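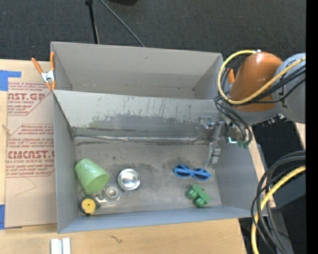

Speaker notes - grasp selection and retry logic for bin picking
Ileana Grecu, 10 November 2021
Slides by Palesa Venter. Keep the title slide up until the room settles.

**Slide 2 - what the talk covers**

- One arm, one fixed camera, one divided bin. The software is the subject.
- Stack in order: segmentation, grasp proposal, ranking, motion planning, execution monitor.
- Internal names on the slides: Orkow is the planner, Skestach is the ranker. Say this once and move on.

**Slide 3 - perception**

- Clear and shiny objects are where most of the work went. Depth on transparent material drops out or reports the floor behind it.
- We stopped trying to repair the depth. The segmenter runs on color only, and the mask is passed down with a flag that says whether depth inside it can be trusted.
- If the flag is false, grasp height comes from the bin floor model plus a fixed offset per size class.
- Floor model: fitted once per bin. Stains and scuffs on the floor used to come back as thin objects. Fix was a minimum height test on opaque masks only. Don't apply it to flagged masks or the glass disappears.

**Slide 4 - ranking**

- Training set is 1,254 labeled attempts from August. Small. Expect a question.
- Inputs: mask crop, approach angle, clearance to nearest wall, clearance to nearest neighbor mask.
- Wall clearance carries more weight than I expected. An object lying against the side wall leaves one finger with no room, so the ranker pushes it down the list until the middle of the floor has been cleared.
- Show the score plot. Pause here - it takes a moment to read.

**Slide 5 - planning**

- The divider slopes. The first collision model had it as a vertical plate, and Orkow returned paths that were valid in the model and too low over the slope.
- Now a wedge, padded by 9 mm.
- Cables are modeled as a swept volume around the last two links. Crude, and it rejects some good paths. We accept that.
- Clamps on the bin rim are in the collision model as boxes. If you move a clamp, update the file. (Palesa will want this said twice.)

**Slide 6 - timing**

- Ranking: 61 ms per cycle. Planning: 618 ms median, with a long tail when the target is near a corner.
- Planning starts on the top candidate before ranking of the rest is finished. If the top candidate changes, the plan is thrown away.

**Slide 7 - execution monitor**

- Checks finger width after close. Fully closed means a miss; log it and lower that candidate's score for the next cycle.
- Two misses on the same mask forces a new image and a new segmentation.
- Known gap: thin rigid parts, such as the temple of a pair of glasses, can read as fully closed. Threshold is per gripper and set by hand.

**Slide 8 - open items**

- Recalibration check between runs. Currently manual.
- Port of the monitor to the Brostness cell, same interface, different controller rate.
- Leave this slide up for questions. Backup slides 10 and 11 have the loss terms and the planner settings.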